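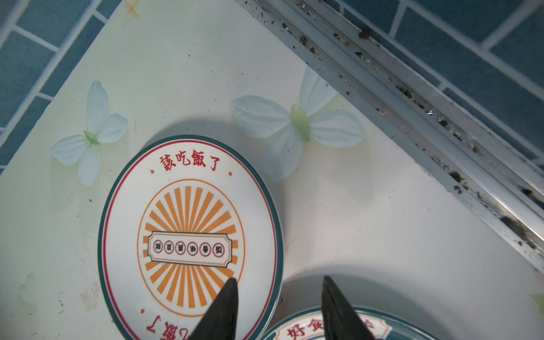 My gran never once told us she loved us, not in those words, but she shouted up the stairs every evening of my childhood that tea was on the table, and I've been thinking about that a lot this February. I've started collecting what people's families say to call them in to eat. It began with a plate that has 該吃飯了 printed in red along the border, over a big orange sunburst, and a friend told me it means something like "time to eat". I've wanted to know everyone else's version ever since!

So I asked on here last month, expecting perhaps a dozen answers, and 174 of you wrote back. I have read every single one, most of them in bed with a cup of tea going cold, and I'm sorry if I haven't replied to yours yet. I will get there.

The most common by a long way is just the name of the meal, bellowed. "Dinner!" "Tea!" "Supper!" if you were a bit posh or Scottish or both. I grew up with "It's out!", and my husband thought for the first year of our marriage that something had escaped.

Virgil Filip wrote to say his mother never called anybody. She simply turned the radio off, and all five children came running because the quiet meant soup. He says he still gets hungry when a radio stops. I read that one out loud to the whole house.

Farzad Ahmadpour's father used to call them twice - once when the rice was nearly done, which everyone ignored, and again when it really was. Then one summer he swapped to calling once only, without warning, and there were some very cold dinners until they learned.

Quite a few of you had bells. Ship's bells, a cowbell from a holiday, a saucepan lid and a wooden spoon. One lady's grandad had a whistle he'd used as a referee, and he did the full-time signal, three blasts, and you could hear it at the far end of the allotments.

And the lies! So many parents saying it's ready when it is nowhere near ready. I do this myself. I call mine when the pasta goes in, and they've worked it out and now come down exactly eleven minutes later, so I'm going to have to start calling when I fill the pan.

Several people said they now get called by text message, from the kitchen, to a bedroom directly above the kitchen. I wanted to be sniffy about this but my sister's family group chat has one message in it that just says "chips" and I think it's lovely.

What I hadn't expected was how many of you wrote about the last time you heard it. You don't know it's the last one, of course. You're probably cross about being interrupted. I had to put the phone down for a bit after some of those, and thank you for trusting me with them.

Anyway, I'd still love more, especially from anyone whose family says it in a language other than English, or in a dialect only your street would know. Tell me who did the shouting and what was usually for tea. Mine was mince, nearly always mince, and I must go and put some on now.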